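Foam helmet dome keeps cracking along the center seam after sealing

Posted in Costume Building > Foam and Sealants

Clonero

I'm building a full-head helmet out of EVA foam and the center seam on the dome opens up every time I get to the sealing stage. I have redone it 3 times now. Details:

Foam is 10 mm high density for the dome, 5 mm for the cheek panels. Pattern is a two-half dome with four darts per side, scaled to 11 percent over my head measurement to leave room for padding and a small fan. Seams are cut square with a fresh blade and glued with contact cement, one coat on each face, pressed after the cement stops looking shiny. I heat seal the whole shell, then brush on Triniron flexible sealant, four coats, one hour between coats.

The seam holds until the second or third coat. Then a hairline shows at the crown, and by the next morning it has opened to a gap I can get a fingernail into. It is always the crown, never the darts. The garage is cool this time of year (December), maybe 55 F at night.

Is this a glue problem or a sealant problem? I would like to avoid starting a fourth dome. The convention craftsmanship check wants the helmet to survive being picked up by the top, and mine won't.

Prarnano

Glue problem first, sealant problem second.

One coat of contact cement is not enough on 10 mm foam. The cut face is open cell wall and it soaks up the first coat. Apply one thin coat, let it dry completely, apply a second, wait until it is dry to the touch, then join. On a dome, start at the crown and work down toward the forehead and the nape. If you start at the bottom, all the mismatch ends up at the top, and you are probably stretching the foam there to close it. That stored tension is what pulls the seam apart later.

Square cuts are also wrong for this shape. The two halves meet at an angle, so a square edge touches only at the inside or outside corner. Bevel both edges a few degrees and dry fit before gluing. You should see no light through the joint when you hold it up to a lamp.

Heat form each half before assembly. Heat until the surface goes slightly glossy, press it over a bowl or your knee, and hold it until it cools. The halves should sit in a curve on the bench without being held. If they spring back flat, heat them again.

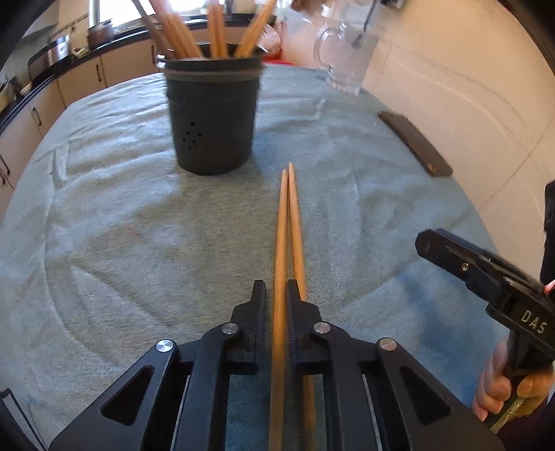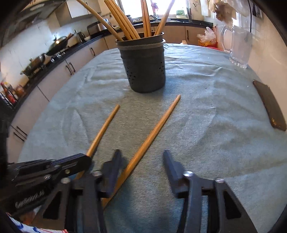

Chopsticks on the table, and in their holder.

For the sealant, an hour between coats at 55 F is too short. Water-based sealants skin over while the lower layers are still soft, and the film shrinks as it cures. Four layers curing at the same time will pull on the weakest joint you have. Bring the helmet indoors, use thinner coats, and leave at least three hours between them. Overnight is better.

To save the current dome: open the crown seam fully with a blade, sand the old glue off both faces with 120 grit, bevel, re-cement with two coats, and close it from the crown. Then glue a strip of 2 mm foam about an inch wide along the inside of the seam, front to back. It won't show under the padding, and it takes most of the load when the helmet is lifted. Fill the outside with foam putty, sand, and seal again.

Pop

Just use hot glue. Did mine in an evening and it's fine.

triangle2309

I would not use hot glue on the crown. It softens in a parked car. It is acceptable for holding the inside strip in place while the contact cement grabs, but nothing structural.

Adding to the answer from Prarnano: check your darts too. If the dart angles are too narrow, the dome comes out taller than the pattern intends and the center seam has to stretch over it. Mark the halves with registration lines every inch before you cut them apart and make sure the lines meet when you glue. Mine were off by almost 3 lines at the nape on my first helmet, and I had the same crack in the same spot.

Also, sand through the heat-sealed skin lightly before you glue the reinforcement strip. Cement grips poorly on a glossy surface.

Clonero

Opened the seam last night. Both edges were touching only along the inside corner, so the bevel explains a lot. I have recut them and ordered 2 mm foam for the strip. The registration lines are off by one on the left half, which I can live with. Will let the sealant cure inside this time and post again when the paint is on.

184 views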